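2 March 2023

Finally had the Piątek breakfast and I am still so full at nine at night that I'm writing this lying down.

I'd been hearing about the place ever since the goose thing, which was all over the Munine community page for a week. For anyone reading this diary who isn't me (hello, future me, you will have forgotten), a goose got in through the back door during the morning rush, went straight past the counter and into the pie cabinet, and sat down. In the cabinet! Someone had left the sliding door open to restock the lamingtons. It took the staff most of an hour to get it out and the goose bit two people, one of whom was still trying to pay for his coffee. They never closed. They just served from the other end of the counter and put up a bit of cardboard saying NO PIES, GOOSE.

So of course I wanted to go, and of course I put it off, and then this morning I woke up early with nothing on and thought, right, today.

The bus out to Munine takes forever but I love it. You go past the Brirell tile yard and then the long flat bit with the dams, and everything was that washed-out gold colour it gets at the end of summer. I had the back seat to myself the whole way and ate a banana, which was a mistake considering what was coming.

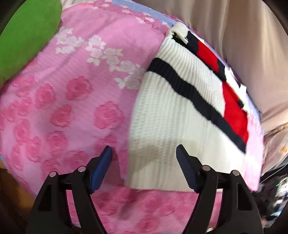
The special is called the Number 9 and it costs more than I'd normally spend on breakfast, but it's enormous. Two eggs, hash browns, a sausage as long as my hand, fried tomato, mushrooms, beans, and a potato pancake under the lot that soaks everything up. The pancake is the best thing on the plate by miles. Crisp at the edges, soft in the middle, lots of onion. I asked if I could get just the pancakes next time and the woman at the till said people do it all the time, she'd give me a stack with sour cream. I've been thinking about that stack all day.

The cardboard sign is still up! They've put it in a proper frame next to the specials board. And the pie cabinet has a hook on it now, a big brass gate hook, the kind you'd put on a chook run. While I was eating, a little kid came in with his nan, walked straight up to the glass and asked very seriously if the goose was in today. The cook yelled out from the back that it was the goose's day off. The whole place cracked up, me included, with a mouth full of beans.

The other thing is they number their dockets and mine was 1237, and the bloke ahead of me said if you get one ending in 00 your coffee's free. He's been going there for years and has never had one. I was a long way off but now I have a reason to go back 100 times.

After that I walked it off along the river as far as the Evar bridge. Saw plenty of geese down there, a whole mob of them on the bank, and I did stand there for a while trying to work out which one had done it. There was one off on its own with a real attitude, hissing at a bin. I'm fairly sure that's our offender. I gave it plenty of room.

Got back to the stop with hardly a minute to spare and slept nearly all the way home - missed the tile yard completely and woke up with my cheek stuck to the window.

Things to remember: they only take cash before ten. The bench by the window gets the sun. Ask for the green relish, it's not on the table, they keep it behind the counter. And in June they do a dumpling night, bookings by phone only, so I need to ring up well ahead. I want to try the cabbage ones and the sweet ones with plum.

No dinner tonight, just tea.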